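About Brivex

Brivex writes software for two-arm robots. We don't build arms or grippers. We write the part that decides where each hand goes, when it closes, and what the other hand does in the meantime.

The company started as a planning library called Drurnow, which we wrote for one customer and then kept getting calls about. Drurnow is now in its fifth major version and runs on arms from several makers. We have 40 people, most of them engineers, in one building on Macapagal Street.
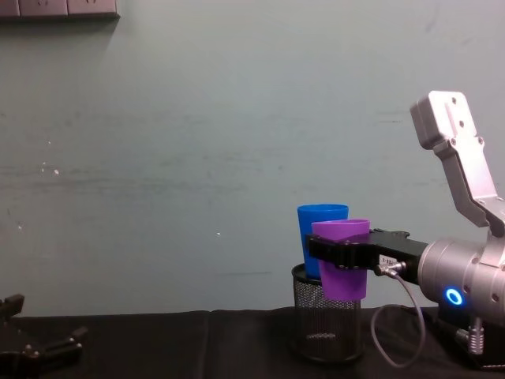
Our work falls under two products. Drurnow plans motion for both arms together, so they can share a table without running into each other. Tulton handles perception. It takes the camera views, estimates where each object is and how it is turned, and passes that to the planner along with a score for how sure it is. When the score is low, the planner slows down or asks for another look.

Both products are tested on real arms as well as in simulation. Every release has to get through 100 tabletop tasks, and the simulator runs around 50 variations of each one overnight. We use ordinary household items because they are cheap to replace and harder to handle than they look. Thin plastic is a good test of grip force control.

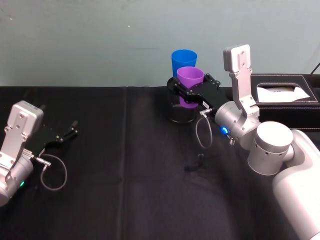 Two-arm test table, with the right gripper holding a purple cup.

Customers get the full source for the planner, a log viewer, and support from the people who wrote the code. The support desk opens at 8 a.m. Lab visits are on Wednesday afternoons and can be booked through the contact page.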